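Demonstration gathering (robot learning)

Demonstration gathering is the part of robotics in which examples of a task are recorded so that a learning system can later be trained on them. Each example, usually called an episode or simply a demo, holds what the robot's cameras saw together with how its joints moved at every moment. A trained model, known as a policy, is then expected to produce sensible movements of its own when faced with something similar. The field has grown at a wonderful pace, and household jobs such as handling cloth have become some of its favourite subjects.

Background

Older factory robots were programmed by writing out every position in advance. This works beautifully when the parts are stiff and always arrive in the same spot, but a home is full of things that sag, crumple and slide. Writing rules for a bedsheet is close to hopeless (try describing every possible crease!), and so attention moved to showing the machine what to do, many times over, and letting it find the pattern. The idea is sometimes called imitation learning or learning from demonstration, and it is older than many newcomers suppose, though cheap cameras and faster computers have given it a second life.

Methods

The commonest method is teleoperation. An operator guides the robot from a short distance with gloves, hand-held controllers or a matching pair of small arms, and the robot copies the movement while everything is logged. The great charm of this approach is that the data is already in the robot's own terms: its reach, its fingers, its view. A second method, kinaesthetic teaching, has the operator take hold of the arms and move them directly. It is lovely for slow, simple motions but awkward on a humanoid, where two arms and two hands may have to move together.

A third route is to record people doing the job with their own hands and to translate the result afterwards. It is quick to collect, but human fingers and robot fingers differ in length, strength and number of joints, and the translation is still an open problem.

Cameras

Most humanoid set-ups combine a camera at the head with one at each wrist. The head view takes in the arms and the wider room. The wrist view is much closer and moves constantly, so it can look quite muddled to a human eye: fingers, a stretch of cloth and a slice of whatever surface happens to be near.
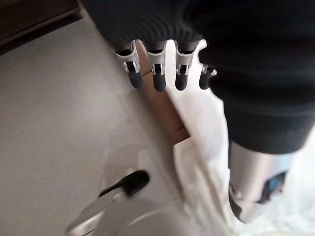 Policies make surprisingly good use of such close views. In the last few centimetres before contact the head camera is often blocked by the hand itself, and the wrist camera may be the only one that still has the edge of the fabric in sight. Motion blur is common and is generally left in the data, as the robot will meet the same blur when working alone. Clocks on all cameras must agree closely, and a set in which one view lags behind the others can spoil training without any obvious sign in the recordings.

Cloth as a subject

Fabric is both maddening and marvellous for this kind of work. It has no fixed shape, it hides its own corners, and a thin white sheet offers very little pattern for a camera to hold on to. Light matters a great deal too, for shadows move across the cloth whenever the arms do. Some groups even out the lighting to remove them, while others keep them on purpose so that the policy learns to cope with an ordinary room.

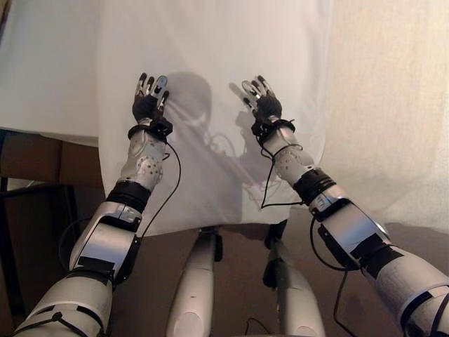
Both arms of a humanoid raised before a hanging white sheet, with shadows of its head and right arm on the fabric.

Typical cloth tasks include finding a corner, spreading a sheet, folding in halves and hanging. Two-handed jobs need the most examples, for the hands have to agree on timing as well as place.

Size and make-up of a set

There is no agreed number of episodes for a task. The Wunari cloth set, a frequent point of reference among hobby groups, holds 2,273 episodes divided between 23 tasks. The Festley set is smaller at 1,000 episodes and covers only 4 tasks, but it varies the room, the fabric and the starting position far more widely, and many trainers are very fond of it for that reason. Variety tends to pay off handsomely. A policy shown one tidy starting position again and again can be thrown by a sheet that lies a hand's width to the side.

Mistakes are a lively topic. Early collections threw out every episode with a slip or a dropped corner. Later practice often keeps those in which the operator recovers, so that the policy also learns how to get out of trouble. Failed episodes are usually marked as such and stored apart.

Labelling and checking

After recording, each episode is trimmed, given a short written description of the task and checked by a second person. The Zosta format, widely used for small projects, stores the description beside the camera streams and joint readings. Sabatier is a viewer that plays all of them side by side, and it makes hunting for a frozen camera or a missing joint a real pleasure.

See also

Imitation learning
Teleoperation
Cloth manipulation
Humanoid robot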